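How to Run a Robot Coffee Demo at an Open Day (and Keep People Watching)

Posted January 5, 2019

I've now done the open day at Trultby twice, and both times the thing people asked me about afterward was the coffee gear table. So I'm writing up how I'd set up a two-arm demo for visitors, partly for you and partly for me, because I know I'll have forgotten half of it by August.

A quick word on who this is for. You've already got a pair of arms that move when you tell them to, and you know how to drive them. What you don't have yet is a plan for a room full of strangers, some of them six years old.

Step 1: Pick a task people already know

We tried sorting little metal brackets the first year. Great for engineers, deadly for everyone else! Coffee things work so much better. Everybody knows a lid goes on a server and a dripper sits on top of one, so they can tell right away what the arms are up to and you don't have to explain a thing.

Step 2: Dress the cell

Bare walls make a small cell look like the inside of a fridge. We went with floral wallpaper, bows and roses and all, and I love it. Our roll was from Hovland. Put it up the day before, smooth it down hard in the corners, and run every program once with the paper in place before you let anybody in.

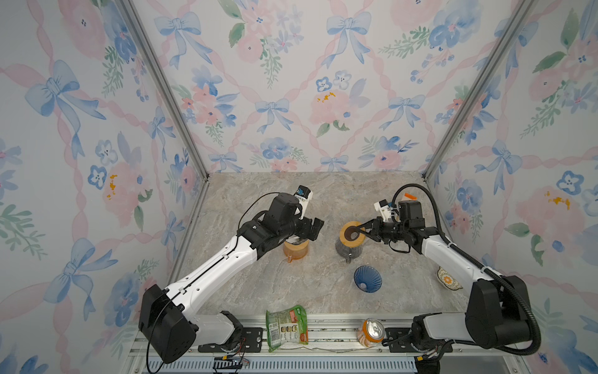 Step 3: Start with slow, short moves

Cut your speed way down from whatever you use when you're alone with the thing. Visitors want to follow the gripper with their eyes, and a slow reach toward a lid gets more oohs than a fast one. I keep each routine under a minute, then I stop and talk, then I run the next one. If a grasp misses, let it miss. Say "let's try that again" and go. People root for it (they really do, somebody always claps on the second try).

Handle the glass pieces with extra care in your planning. Come in from above, close gently, and lift only a little before you move sideways. If you're nervous, practice on plastic first and swap the glass in later.

Step 4: Give each arm its own side

This is the one I'd underline. Split the table down the middle in your head and write down which arm owns which half. The middle is shared, and only one arm gets to move there at a time. The Ramico guide we printed out for our helpers has a nice little chart for this, but a sheet of paper with a line on it does the job too.

When both grippers do have to meet in the middle, bring one in, let it settle, and then send the other. Go over the order out loud with whoever is at the keyboard.

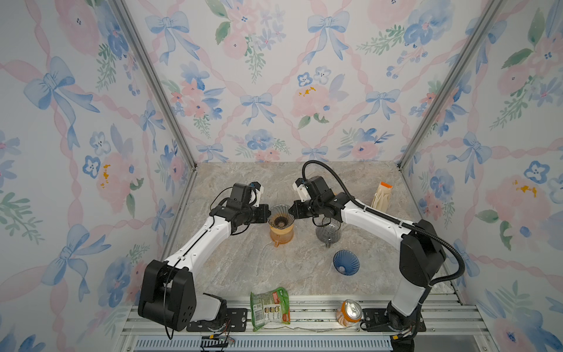 Step 5: Have a reset routine

You'll run the same thing over and over, and the boring part is putting everything back. Make a list of start positions and tape it up where the operator can read it. Stop the arms completely before any hand goes in there, every single time, even if you're only nudging a cup. We had 712 visitors come through on our last open day, and with a crowd like that you get tired and sloppy by the afternoon, so trade off with someone every hour.

Step 6: Leave room for questions

Kids ask the best ones. "Does it get bored?" "Can it make my lunch?" Grownups mostly want to know what it costs and whether it can do dishes. Have a short answer ready for both, and keep 3 spare minutes after each run for people who want to get closer to the cell.

If you're near Trokelwood, we're taking the same setup there next. Come say hi, and bring your questions about wallpaper paste, I have a lot of opinions on that now.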